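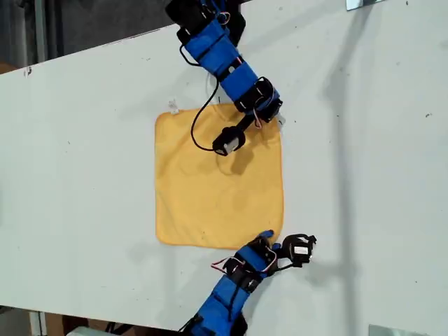 Posted by Tavton Laundry and Linen, Hiring Desk

Cloth Folders and Table Attendants, Part Time

Tavton is hiring for the cloth room at our Petano Street building. We wash, sort, fold and pack cleaning cloths and small towels for offices, clinics, gyms and restaurants. The work is done at long white tables, one cloth at a time. There are 2 openings, both on the early shift, and both are permanent part-time positions.

What the job is

Most of what comes to the table is microfiber. Yellow cloths are for washrooms, blue for glass, green for kitchens, and the colors are never packed together. You take a cloth from the bin, lay it flat, smooth it with your hands, look it over on both sides and fold it. A standard square cloth is folded in half, then in half again, with the sewn tag on the inside. Folded cloths go in stacks of 16, and each stack gets a paper band with the customer's number on it.

While the cloth is flat you are also checking it. Stains that did not come out go in the rewash bin. Cloths with holes, burned spots or open seams go in the rag bin. A wavy edge or a light crease is fine and the cloth can be packed. A cloth with no tag is set aside for the shift lead, who will try to match it to a customer.

We currently serve 119 customers. Last March the room packed 3,089 stacks, our busiest month so far. You will not be given a daily number to hit during your first month. After that there is a target for each table, shared by everyone working at it.

Other duties

Wipe down the tabletop before the first bin and again at the end of the shift. The tables are older and have marks that will not come off, so please do not use scouring pads on them. Sweep lint from the floor. Bring full carts to the loading door. Help with table linens for Jurnholm, our banquet customer, when their order comes in. Those are large pieces and are folded by two people.

Hours and pay

The shift runs from 6:00 a.m. to 11:00 a.m., five days a week. Weekend work is rotated and posted a month ahead. There is one paid break at 8:30. Pay is hourly, with a raise after the first 90 days. The starting rate will be given to you in writing before the interview. Part-time staff earn paid sick leave and may use the laundry for their own household items at no charge.

What we are looking for

No laundry experience is needed. You should be able to stand for most of the shift, lift a full bin to table height with help, and tell the cloth colors apart under indoor lighting. If standing is a problem, tell us. Two of the tables can be lowered and we have stools that fit them.

Some people find the lint bothersome. Masks are supplied. Our detergent has no added scent, but customers' cloths sometimes arrive smelling of whatever they were used with, and the sorting area can be strong first thing in the morning. You may be asked to cover sorting when someone is out.

Please wear closed shoes and plain clothes without loose sleeves. We supply aprons. Rings and bracelets should be left at home or in your locker because microfiber snags easily.

Training

Training lasts two weeks and is paid at the full rate. The first week is folding and checking only. In the second week you learn banding, customer numbers and the carts. Instructions are posted at each table in English and Spanish.

Getting here

The building is at the end of Petano Street, behind the Ngau grocery warehouse. Use the side door with the green awning. The front door is for deliveries. Parking is free in the rear lot. The first bus of the morning stops at the corner and gets in before the shift starts.

How to apply

Pick up a form at the side door between 9:00 a.m. and 2:00 p.m., or ask for one to be mailed to you. We do not need a resume. List your last two jobs, if you have had them, and one person we can call. If you have worked for Tavton before, write that at the top of the form.

Interviews are short and include a look at the cloth room and a few minutes of folding at the table. You will hear from us either way within two weeks. The positions stay posted until both are filled.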